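Gandeo vs Draneo fingers on a two-arm setup

pitside_2
Swapped the Draneo pair for Gandeo on Saturday.

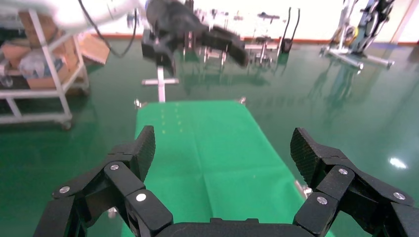 Sales says 3000 cycles before the pads need changing. I'll believe it when I've run them myself. Anyone got past 2000?

Hirvonen
We did, on cloth. The pads held up fine. The joints got sloppy first – check those screws.

chuaranga
Disagree. Ours stayed tight and the pads went slick. What wrist camera are you running? Wide fingers eat half the view on mine.

pitside_2
The stock one. I can live with the view, but the lag bugs me more.

Hirvonen
Lag is your controller. New fingers won't fix that.

chuaranga
Or the cable. Try another before you spend money. And post your cycle count, not theirs.
– Consuelo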